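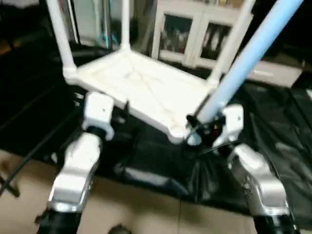

Posted by Decha Sukprasert in Small Household Defeats | October | 3 comments

I own a plastic stool that comes apart. I bought it for exactly that reason, in a week when I believed I was going to become a person who stores things flat. It is white, it has a seat and legs, and the legs go into the corners of the seat. The instructions are one drawing. The drawing has an arrow on it, and the arrow points at everything.

The stool came from Ollomar, which sells furniture the way other places sell cereal, and it cost less than the sandwich I ate on the way home. I mention the price so you'll understand how little was at stake during the afternoon I'm going to tell you about.

Lesson one is that you build a stool upside down. I know this is obvious. I have built bookcases, a crib and most of a shed, and I still began by standing the legs up on the floor and trying to lower the seat onto them like a man landing a helicopter. One leg goes in, the opposite one leans out, and you need a third hand and then a priest. Flip the seat over and the whole business calms down. Gravity starts working for you, and you get a good look at the underside, with its big X of ribs that I had never once admired in a year of sitting on the other side of it.

You also find out what the underside has been collecting. Mine had gone a shade I'd call landlord. I wiped it, it stayed landlord, and we moved on.

Lesson two is to put something down first. White plastic on a bare table slides around like a hockey puck, and it leaves marks if the table is one you care about. I use a black plastic sheet left over from painting the hall. It crinkles every time you breathe near it, but white parts show up on it beautifully, and I haven't lost a piece since.
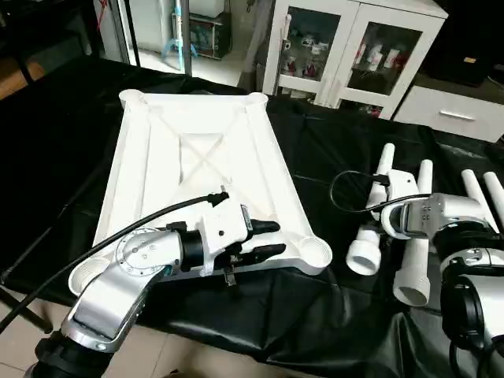 Wanpen Suksawat wrote in to say I'm making this much too hard, and that all anybody has to do is seat each leg by hand, give it a push and a quarter twist, and leave the real tightening until every one of them is in. She has done it this way through 6 apartments. She also says that if a leg fights you it's probably in the wrong corner, and that I should try being less stubborn than the stool.

I tried it her way. It pains me to report that the last leg went in without any of the usual language. My own method had been to crank the first one down as hard as I could, as a show of force, and then wonder why the others wouldn't line up.

So that leaves the question of parts. When the thing is in pieces it looks like plumbing. Jirayu Kaewsai came over once while I had it all spread out and asked what was wrong with the sink. I told him the sink was fine and he went and checked anyway.
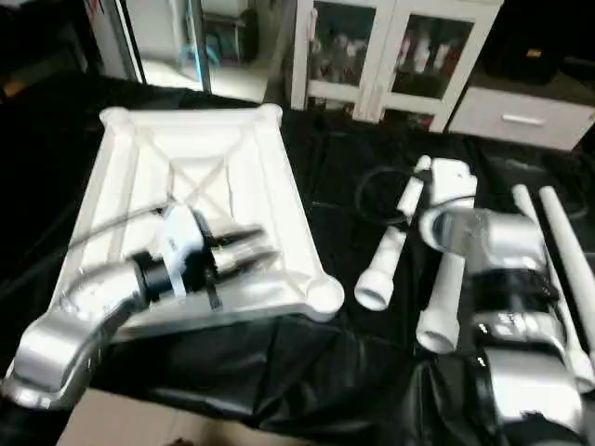
The seat, ribs up, with the plumbing waiting its turn.

My rule now is that every tube stays on the sheet until it goes into something. I used to stand them against the wall, where they'd roll off toward the doorway one at a time and wait there for my ankle.

As for storing it flat, I did that twice. The seat went behind the wardrobe and the legs went into a tote bag, and the tote bag went to the library with me, where I unpacked a stool leg in front of the returns desk. The stool has stayed in one piece ever since. It lives beside the tub and holds a towel, and on a big day, two towels.

Next month I'm taking on the folding drying rack, which has already bitten me.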